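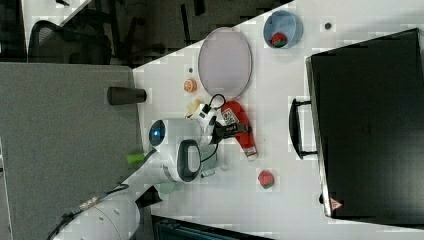

Yichen Long在上一版说明的留言中提出，夹爪在空载时开合正常，一旦换成带纸标签的物件便时有滑脱，希望工坊把夹持行程的标定方法和腕部走线一并写清楚。现据此修订本说明，原《桌面机械臂抓取台搭建说明》第三节、第四节内容以本页为准。

Pokusen共享工坊
桌面抓取台搭建与调试说明（修订稿）
2018年11月

一、适用范围

本说明适用于在工坊公共工作台上自行搭建的单臂抓取台，配置为一台六轴机械臂、一副两指夹爪和一个腕部相机。使用者应已完成工坊的基础用电培训，并能独立操作机械臂的示教和急停。自带机械臂的会员可参照执行，但机座固定方式和负载参数须以各自设备的手册为准。

本说明不涉及移动底盘和双臂协同，也不涉及对液体、玻璃器皿和刀具的抓取。

二、准备工作

搭建前应准备下列物品：

机械臂本体、控制箱及原厂电缆
两指夹爪、夹爪转接法兰、黑色橡胶指垫一副
腕部相机及固定支架
Beneo柔性扎带与螺旋护套
内六角扳手一套，扭力扳手一把
印有定位网格的标定板
练习用物件若干，宜选质轻、不易碎的玩具食品、小盒和碗碟

工作台面应平整、稳固，颜色以浅色无光为宜。浅色台面与练习物件对比明显，便于相机分割轮廓；反光强的台面会在图像中留下亮斑，应铺哑光垫。台下如有线槽或设备，应先确认机械臂在最低姿态时不会与之相碰。

机械臂上电前，须在地面贴出活动范围边界。边界内不得放置座椅，通道一侧应留出一人通过的宽度。

三、安装夹爪与指垫

1. 断开控制箱电源，等待指示灯完全熄灭。

2. 用无绒布擦净末端法兰和转接法兰的接触面。两面之间如夹有碎屑，夹爪轴线会出现偏斜，后续标定难以补偿。

3. 对准定位销，将转接法兰装入末端，按对角顺序预紧螺钉，再用扭力扳手紧至手册规定值。切勿一次拧到底。

4. 安装夹爪。夹爪的开合方向应与相机画面的横向保持一致，这样在程序中调整抓取角度时，图像上的角度与末端转角可以直接对应。

5. 粘贴指垫。指垫下缘与指尖平齐，两侧不得超出指面。旧指垫须连同残胶一并去除，用酒精擦拭后晾干再贴新垫。

6. 手动推动夹爪（须确认型号允许），检查两指合拢时指垫是否平行贴合。若下端先接触而上端留有缝隙，应松开指座螺钉重新找正。

四、腕部相机与走线

相机安装在腕部侧面，镜头朝向夹爪前方。安装位置应使两指指尖始终落在画面内，同时不得遮挡画面中部。紧固支架后，轻推相机外壳，应无可察觉的松动。

走线是会员自行搭建时出错最多的环节。请依以下次序进行：

1. 夹爪线与相机线分开捆扎，在腕部各留一个弧形余量。余量以末端关节正反转至程序限位时线缆不绷直为准。

2. 沿臂身向机座方向布线，每过一个关节重新留出余量。扎带应固定在关节之间的臂段上，不得跨关节固定。

3. 接插件放在直臂段，避开弯折处，外加护套。

4. 以低速分别转动各关节至限位，由另一人观察线缆。发现勾挂、摩擦外壳或从指尖前方掠过时，应立即停下调整。

5. 全部关节检查完毕后，剪去扎带余头。余头应剪平，以免划伤手部。

腕部余量过大时，线圈可能垂入相机视野，造成识别程序误报。遇此情况，可将余量移向夹爪背侧，不宜单纯收短。

五、标定夹持行程

工坊所用控制程序Ruvis以编码器读数表示夹爪开度。不同夹爪的零点不同，更换指垫后读数也会改变，因此每次更换后都应重新标定。

1. 在Ruvis中进入“末端设备”页面，选择“行程标定”，将速度设为最低档，力限设为最低档。

2. 执行“张开至限位”，待读数稳定后记录。工坊公共夹爪本次标定的张开读数为3,814。

3. 执行“合拢至接触”，两指之间不得放置任何物件。待读数稳定后记录。工坊公共夹爪本次标定的合拢读数为2,462。

4. 将两个读数写入配置文件并保存。重复张开、合拢三次，读数如有明显漂移，应检查指座螺钉和指垫粘贴情况。

5. 放入练习物件，以最低力限夹持并抬离台面一掌高，停留片刻。物件下滑时，将力限提高一档再试。物件出现凹陷或标签起皱时，将力限降低一档。

对留言所述的滑脱问题，工坊作了复测。纸标签表面较滑，边缘又常有翘起，指垫压在标签边缘时接触面积减小，空载标定得到的力限往往不够。处理办法有三项，建议按次序尝试：首先调整抓取点，使两侧指垫同时落在标签以内或同时落在标签以外；其次更换表面已磨光的指垫；仍有滑脱的，再提高力限。直接提高力限虽然见效较快，但会加速指垫磨损，也容易压坏薄壁物件。

公共夹爪的指垫按近1,000次抓取更换一副，由当日使用者在设备登记本上累计。

六、相机与机械臂的坐标标定

标定程序采用会员Benítez编写的手眼标定脚本，已预装在工坊主机上。

1. 将标定板平放在台面中部，四角用胶带固定。标定过程中不得移动标定板或触碰台面。

2. 运行脚本，按提示将机械臂移动至不同姿态，共采集16个姿态。相邻姿态之间应有明显的转角变化，仅作平移得到的结果不可用。

3. 每到一个姿态，待臂身静止后再确认采集。画面模糊或标定板不完整时，放弃该姿态并重新选取。

4. 采集结束后查看脚本给出的残差。残差超过页面所示红线时，通常是支架松动或某一姿态采集时臂身未停稳，应检查后重做。

5. 以指尖缓慢接近标定板上的任一网格交点，目视核对偏差。核对时力限保持最低档，手置于急停按钮旁。

七、首次抓取练习

练习宜由简入繁。先在台面上单独放置一件小型物件，确认抓取和放下均正常，再逐步增加物件。玩具草莓一类的物件体积小、底部圆，夹持时容易滚动，应从正上方下降，指尖停在物件中部偏下的位置再合拢。长条形物件应夹在重心附近，两指方向与长边垂直。

扁平的盘子不适合初次练习。盘沿低，指尖须贴近台面才能夹住，高度稍有误差即会顶到台面。碗可作为放置目标，放置高度从碗沿上方算起，待物件进入碗内再松开夹爪。

多个物件同时在台面上时，应在程序中为每个抓取点设置进入路径，并检查夹爪张开后是否会碰到相邻物件。箱体等较高的物件应放在台面一侧，并在Ruvis中登记为障碍区。障碍区的高度须计入提手等突出部分。

每轮练习前以四分之一速度空跑一遍。空跑时臂身与障碍区之间应始终留有间隙，确认无误后方可恢复正常速度。

八、常见问题

夹爪合拢后程序仍提示“未夹到物件”
检查合拢读数是否为更换指垫前的旧值。读数未更新时，程序会将薄物件误判为空夹。

抓取位置总是偏向同一侧
先核对夹爪安装方向，再查看相机支架。两者均无异常的，重新执行第六节标定。

机械臂在某一角度反复报过载
多为线缆绷紧所致。断电后检查该姿态下的腕部余量。

画面偶有闪断
检查相机接插件是否位于弯折处，护套是否压住插头锁扣。

夹爪断电后物件掉落
公共夹爪断电后不保持夹紧力。停机前应先将物件放回台面。

九、使用完毕后的要求

机械臂回到收纳姿态后方可断电。夹爪保持半开，不得夹持物件过夜。练习物件擦净后放回储物架，台面上的胶带一并清除。配置文件如有改动，应另存为个人文件，公共配置由工坊统一更新。

指垫更换情况、新的张开读数和合拢读数，须当日填入设备登记本。对本说明的意见可在本页留言，或投入工坊前台的意见箱，下次修订定于明年5月。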